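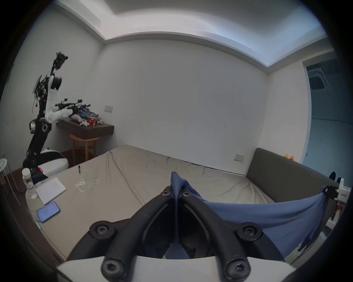 Figure 2. Blue knit fabric held between two black gripper fingers.

4.2 Who answered, and what they told us

I'll admit I was nervous about the response rate. We wrote to 600 former apprentices and diploma students from the Pakside and Grarano campuses, and 406 wrote back, which pleased me no end (my supervisor had bet on far fewer). Of those, 300 were in paid work in their own trade when they filled in the survey.

What caught my eye was how they'd found the job. I went in expecting the campus careers office to get most of the credit, and plenty of people did mention it kindly, but the word that kept turning up in the open comments was "mate" – a mate's uncle, a mate from footy, a mate already on the books at Wuro. Głowacki's earlier interviews had hinted at this, and Edmund was good enough to let me borrow his coding scheme, though I've merged his "family" and "neighbour" labels because my respondents used them interchangeably.

I haven't tried to compare wages here. Too many people left that box blank, and the Grabowska scale we'd organised for the pilot didn't suit casual work at all. Section 5 picks up the casuals separately.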